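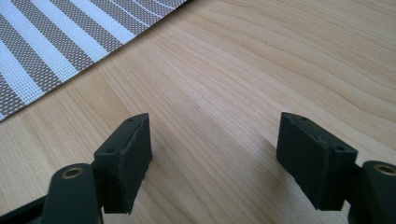 Print | E-mail this article

4.2 The table as a working surface

We turn now to the table itself, which took up far more of our time in Bedthorpe than we had planned for when the study was first drawn up in May. It will be remembered from the previous section that 30 households kept a diary for us, and that they were asked to write down, in whatever words came naturally, each occasion on which something was put down, moved along or taken away from any flat surface in the kitchen or the room next to it. We had expected the worktop beside the sink to come out well ahead. Of the 2630 entries that were clear enough to use, however, 1691 had to do with the table, and even allowing for the fact that people are perhaps more inclined to write about a table when they happen to be sitting at it with a pen, that is a very large share.

A word on what we mean by a table is in order here. Most of the diaries were kept in homes with a plain wooden one, and a top of light-coloured wood, of the sort in Figure 4, was what people seemed to have in mind when they talked to us about "the table" without saying any more. Two homes had glass, one had a painted top, and one family ate from a folding table which spent the rest of the day behind a door. We have kept these in the main count, although the folding table did give us some trouble, as the family quite reasonably considered that it was not a table at all while it was put away.

Figure 4. Light-coloured wooden tabletop, seen from close to.

It was Isla Tautahi who first noticed, on reading through the diaries a second time, how often people wrote about the bare wood as though it were a thing in its own right. "Got down to the wood by lunch," one person put, and another, rather proudly, "wood showing at my end all day!" We had been coding these remarks under cleaning, where they sat very awkwardly next to entries about cloths and crumbs. Some of the people who wrote them had cleaned nothing. They had simply moved the post and the school things along a little, or on to a chair, and were pleased to see the surface again. We therefore went back and gave these remarks a heading of their own, which we call clearing, and which covers any entry where the point of the action, as the writer tells it, was to have a stretch of tabletop free for use.

Almost 600 entries fell under the new heading once this was done. They are a mixed lot, and we have grown very fond of them. Many are to do with meals, as one would expect, but a good number come before some other job that wanted elbow room: cutting out a pattern, wrapping a parcel, mending a radio, going over a bill. What they share is a sense of how much space is enough. Hardly any writer cleared the whole table. A person sitting down to sew would push everything to the far end, and a person with a bowl of soup would be content with a patch not much wider than the bowl — and would say so, often with a sort of cheerful shame that we had done nothing to invite and tried hard, in our replies, to discourage.

The finish of the wood came into it as well, though in ways that we find harder to set out neatly. Nikau Prendergast, who made most of the home visits, asked each household how the table was looked after, and was shown a great many tins, bottles and folded rags in the course of finding out. Oil was the usual answer, and where a maker was named it was most often Rirkon, which is sold at the hardware shop in Nekby and seems to have been handed down in several families along with the furniture. Those who oiled their tables cleared them completely in order to do so, sometimes only once or twice in a year, and the diaries for those days are full of small discoveries, among them a library card, a baby's sock and the missing piece of a jigsaw which had by then been given away.

People with varnished tops had no such occasion in their year, and their entries under clearing are shorter and more even as a result. We would not wish to make too much of this. The varnished tables in our group tended to belong to younger households, who had lived with them for less time and had fewer things to put on them, and we cannot separate the one from the other with the diaries we have. It does suggest, all the same, that the care a surface asks for has some part in how often it is seen whole, and we come back to the point in section 4.3, where the worktops are dealt with in the same manner.

Print | E-mail this article | Back to contents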